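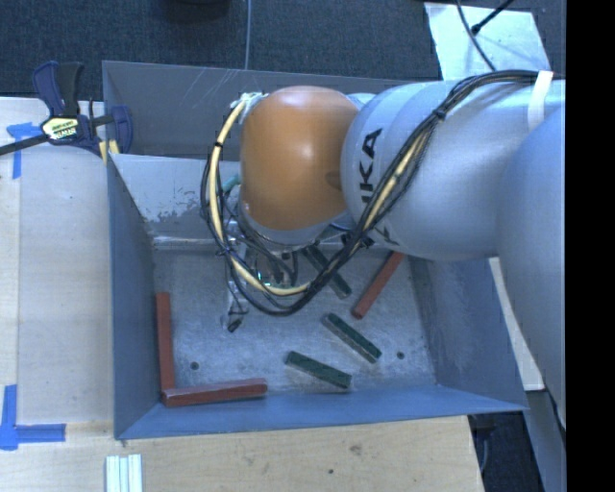
Arm over the bin, red and green blocks on the floor of it. Clamp at the back left corner.

Teaching the arm by hand: shop tips
Last touched 18 October 2024, Treasa Ó Briain

Quick ones. Wrote these between sessions so they're rough. Add yours at the bottom.

Before you start

Clamp the bin. Always. A bin that creeps half an inch over a morning will ruin everything you recorded after lunch, and you won't see it happening.

Blue tape on the table for anything that has to go back to the same spot. Tape the corners, or a T, or a cross. Full outlines peel up and get dragged around. Replace when the edges curl.

Cables: move the wrist through its whole range by hand, slow, before you record anything. Watch the loop. Too short and it tugs the wrist at full reach, too long and it hangs in front of the fingers and you can't see what you're grabbing. Tie it, tape it to the arm, move again, retie. Plan on 30 minutes the first time you do a new setup.

Wipe the bin floor. Dry rag. Grit changes how the blocks slide.

Showing it by hand

Two hands. One on the wrist, one further up the arm. Pushing from the gripper end only gives you a wobbly path and a sore shoulder.

Go slower than feels natural, then keep that same speed. Beginners rush the boring part in the middle and crawl at the grasp. Pick one pace.

Stop for a beat above the block before going down. Makes it way easier to trim later.

Keep your sleeves out of it. Roll them up. Stella Khaemba lost a cuff button in the Stodov bin in March and we found it inside a finger joint.

Don't fix a bad grab in the middle of a run unless you are recording fixes on purpose. Drop it, mark the run bad, start over. If you do want fixes, put them in thier own folder.

Showing it by remote

Sit where you can see down into the bin. Back wall hides more than you think. If all you've got is the screen, raise your chair and your screen both, neck will thank you.

Turn the hand scaling down for anything near a wall. Full scaling for the long moves, then down again. Write down which you used.

Fingertips close to the floor: come down in little steps. Metal floor wins every time. We've bent 4 fingers that way, all of them on remote, none by hand.

Breaks every 33 runs. Odd number, yes, it's what fits on one side of the Barua log sheet. Get up, shake your hands out, next sheet.

Swap drivers mid batch if you can. Two people grab the same block differently and you want both.

Placing the blocks

Mess them up for real. Everyone says they scatter and everyone makes the same neat pattern by run ten. Toss them, don't place them.

Make sure you get the nasty ones in there:
block flat up against a wall
two blocks meeting in a corner, L shape
one lying at an angle with another close to the end of it
anything sitting near a floor hole

Against the wall is the hard one. Slide it out first with one fingertip, then grab. Show the slide nice and clear, every time, same direction. Huia Ormsby does hers toward the middle of the bin and hers come out cleanest so copy that.

Dark green on a dull floor is hard to see late in the day. Lamp on, off to the side, not straight down or you get glare off the metal.

How many

For one simple pick, almost 500 good runs before we bother training on it at the Prernville shop. Good runs. Bad ones don't count toward it, and don't round up.

Check the first few files before you do the rest!! Play them back. Diệp Mạch once did a whole afternoon with the gripper channel not saving.

Name files as you go. Date, your initials, bin, color picked. Not "test2 final".

End of day

Park the arm up and clear of the bin. Blocks out, counted into the tub. Loosen the clamp a turn only if the bin is comming off the table, otherwise leave it be.

Worn paint on the blocks is fine. Chipped corners, toss them, they catch on the fingertips. Spares are in the Zorley drawer.

From Waldemar Cieślak: put a strip of tape on the hand controller where your thumb goes. Same grip each time you pick it up.

More on drawers and lids when I get to it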